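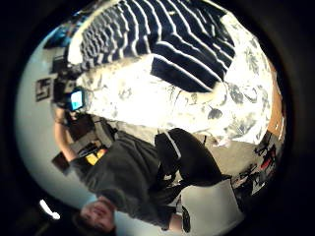 The budget for this year is 2000 dollars. I know because I wrote it on an index card and taped the card above my desk, where it has been judging me since July.

The plan, such as it is: get a second hand-held gripper so that two of us can record household chores at the same time, mostly cloth. Folding, picking up, laying flat. Cloth is what the robot at the other end is worst at, and it's also the one thing I own plenty of. The first gripper came from Tresness and has been fine. It squeaks. I've put graphite on it and it squeaks in a lower key now.

So a second one. Tresness wants 1043 dollars for the same model, which sounds like half my money until you notice what isn't in the box. The camera isn't. The mount for the camera isn't. The cable is, and it's short enough to be an insult. By the time I'd filled the cart with the things that make a gripper into a gripper that records, I was over the index card and had to go make a sandwich.

Bredoveck sells a kit with everything in it for less, and ships it in 24 days. I've read the page enough times to have opinions about the font. The fingers are harder plastic, and hard fingers on a soft blanket mostly just push the blanket around. You can buy softer pads separately. You can buy everything separately, that's the whole business.
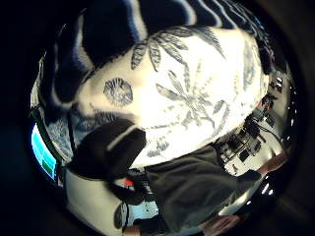

Then there's storage, which I forgot last year and paid for in swearing. Fisheye video eats a drive faster than I'd like, and one Saturday of stripes and flower prints was enough to get me the low-space warning. I'd like 2 new drives, one to fill and one to copy to. On the first draft of the budget I had put down zero drives and a carrying case. The case has been let go.

My other bright idea was renting. Ospina rents by the week, and the weekly rate is perfectly reasonable right up until you multiply it. It would make sense for someone who knew which weeks they'd be working. I've looked at my calendar and it says "dentist" and "cloth???"

A few notes to myself before I click anything:

Ask Tresness if they'll sell the gripper without the stand. I have a stand. I've never used the stand.

Batteries. Always more than you think, and never the same kind as the ones in the drawer.

A longer cable, from anyone.

Patterned fabric vs. plain. I have far more patterned, so a couple of boring gray sheets should go on the list. They're the cheapest item on it and will probably be the one I agonize over.

Where the thing stands tonight: Tresness gripper, used camera if I can find one, one drive now and the other when the card above the desk gets replaced with a kinder card. Skosumdale has a surplus sale coming up and I'm going to go look at mounts. Only mounts. I'm leaving the house with a list and a small amount of cash, same as last time, when I came home with an oscilloscope.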